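Skalness College
Comment
Monday, November 6, 2023

Assessment in the robotics course should rest on work done in full view, with ordinary goods on ordinary shelves. The Tamen module, now in its second year, has moved 14 students from simulation to the practice floor, and the college should keep it there.

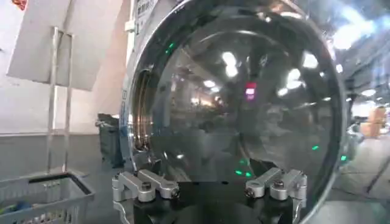
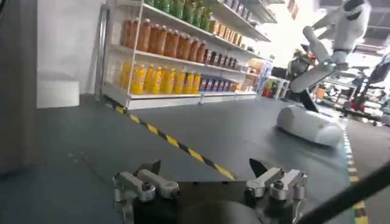 A simulated bottle never arrives with its cap askew. Students who logged 342 attempts between them last June wrote better reports than any earlier group, largely on account of the failures they had to explain. The Simiyu Cup rewards speed alone - a narrow measure, and a poor guide to sound engineering.

It has been argued that floor time is costly and that two supervised hours a week are too many. The present writer would ask for more. A mark given for a careful account of a dropped item is a mark well given.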